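Robots are clearing up after lunch at our workplace and people feel weird about it. What changes for the staff?

Posted in Work and Workplaces, 2026-07-10

Hi everyone! I help run the break area at Kotian, where we have started letting a two-armed robot clear up after meals (shells, bowls, takeout containers, all of it). I like it a lot, but I have no idea what to tell the people who used to do that job between their other duties.

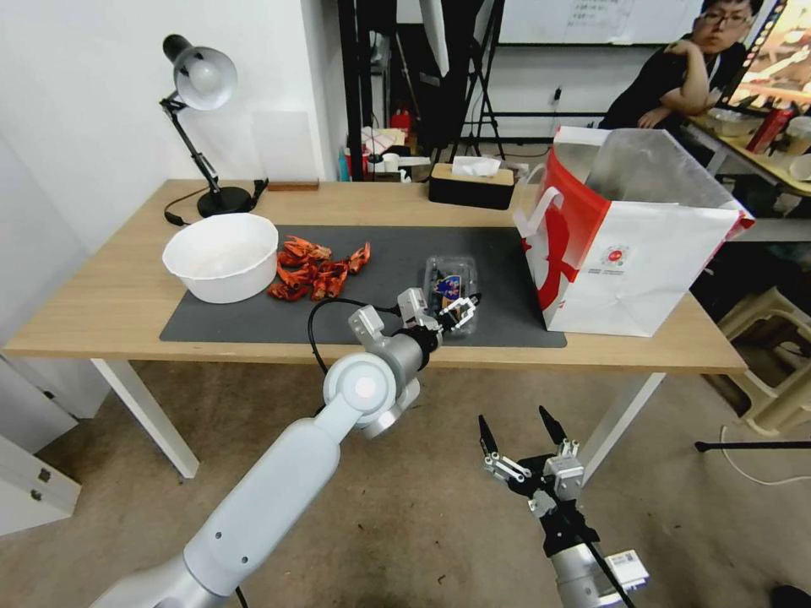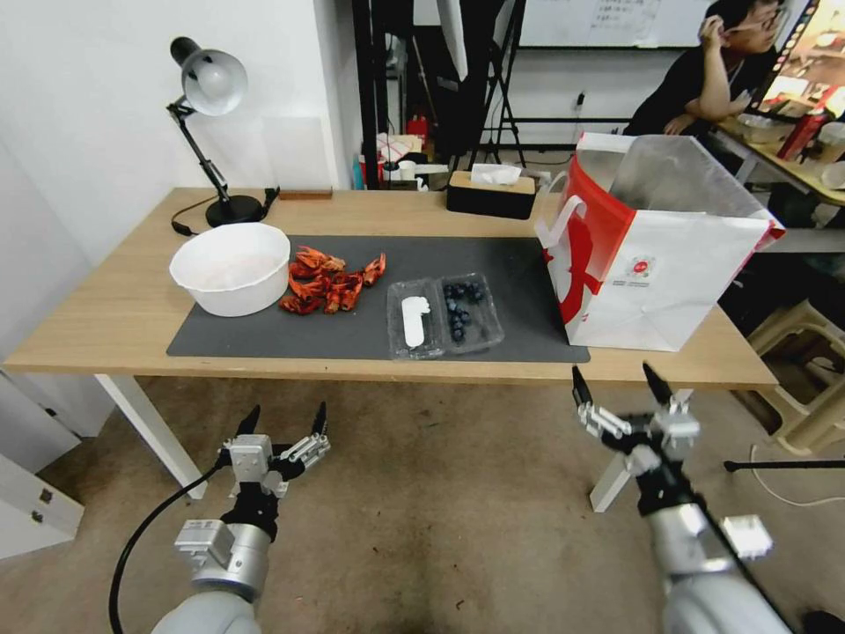 Crawfish shells by the bowl in both, and the shopping bag over on the right.

What I'd like to know

Two of our people had table clearing written into their hours. Their manager says nothing will change, and I'd love to believe that, but they keep asking me and I keep mumbling. Has anyone been through this? Did the hours stay?

luretti_breakroom
We went through it last November at our Plutmont office, so let me tell you how it went for us. The hours stayed, but the work inside them moved. Our folks do less wiping and carrying, and a good deal more checking: is the lid shut, did a bit of shell end up on the floor, does that half-full box of fruit belong to somebody who is coming back for it? That last one still needs a person, and I think it will for a long while. What I would push for is getting the new duties written down. Ours went 3 months without that, and it caused more hurt feelings than the robot ever did. Ask your two people to help write the list, too (they know which messes are the bad ones!), and make sure somebody is named as the one who can press stop.

prullex58
depends on your contract. read it

slowcooker_mom
I agree with the first reply, and I'd add one small thing from my own job. When the machine came in, our boss talked to it and about it all day long and forgot to talk to us. A plain sit-down with your two people, with their hours on paper in front of them, would do a world of good. Bring coffee. And if you don't know yet what happens next year, please just tell them so, they can tell when you're mumbling.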